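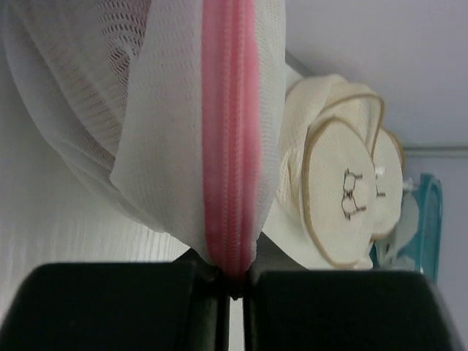 Wash Bags: read me first

Hello, and thanks for picking up this folder. I'm Myfanwy Dafis, and I look after the laundry part of Wametti, our collection of notes and pictures on the small household jobs. Rhun Gwynne does the kitchen part and has his own readme, which is tidier than mine.

What's in it

Mesh laundry bags with zips, being handled on a table. The bag you'll meet most is the round white one with the pink trim, and I've grown very fond of it (I bought a second for home). There are 400 entries in this part and 1155 in the whole of Wametti, so please don't go looking for all of them in here!

Each entry has pictures and a short note from me. I write the notes the way I'd talk to someone doing the washing next to me, so you'll get "zip side up" and "bit of a twist in the mesh" and no measurements at all.

Words I use

Band: the pink fabric the zip is sewn into. It isn't the same thing as the mesh, and I'm strict about this.
Coils: the two ridged rows that close together when the zip's done up.
Panel: any flat piece of mesh between seams.
Gather: where the fabric has been pinched and everything runs in towards one point. Pleats in the mesh count as part of the gather if they lead to it.
Flat: lying on the table with no big folds. I'm generous with this one. A bit of loose side sticking out past the rim still counts as flat.

Rhun says "pinch" for gather. If you find a pinch in the early notes, that's him helping out in January when I had flu, and I haven't got round to changing them all.

How the folders work

Bistarow holds the pictures and Komon holds the notes. They match by entry number. Yammine is my odds and ends folder, with things I couldn't name or wasn't sure about, and you're welcome to have a rummage and tell me what you think they are.

Start with the entries marked "round bag". The shape is easy to get hold of: a circle of pale mesh on top with seams across it, the pink going round the edge, and the looser side underneath that never quite wants to stay put.

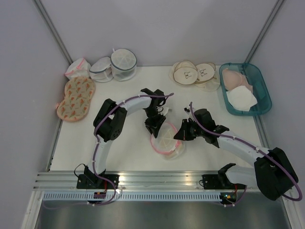 After that, go on to the ones marked "lifted", where the same sort of bag hangs down and you have to work out which bit of mesh is in front. I got plenty of those wrong the first time round. Following the zip down from the top is the trick that works for me, and then I look at the mesh either side of it.

Things I know need fixing

Entry 100 has its note twice. Please ignore the shorter one.
I used "white" and "cream" for the same mesh in places. Read both as white.
In version 2 I'd like a proper word for the see-through layer at the back. "Back layer" is doing the job for now and I don't love it.

If you add notes of your own, put your initials at the end and leave mine where they are, even when you disagree. I'd much sooner read two opinions about a zip than lose one. Corrections can come straight to me, and anything about saucepans goes to Rhun.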